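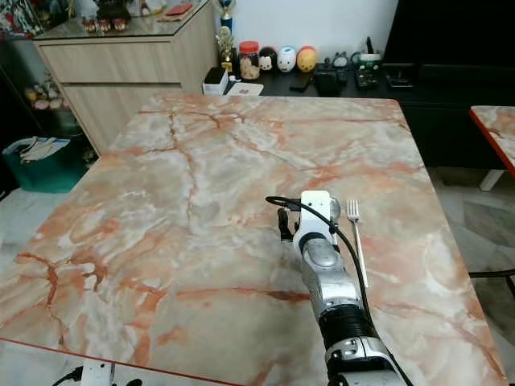 Week 5 – Reading a provenance line

Welcome back, everyone! We'll spend today on the little paragraph printed under a lot, the one most of us skip on our way to the estimate. Please bring your copy of the Stemton sale list and turn to lot 208, the Prieto gouache.

Start with the oldest owner and work forward, marking every gap longer than 7 years – a gap isn't a scandal, but it does deserve a question mark in the margin.

For next time, write 700 words on one gap you found.

Julián Vidal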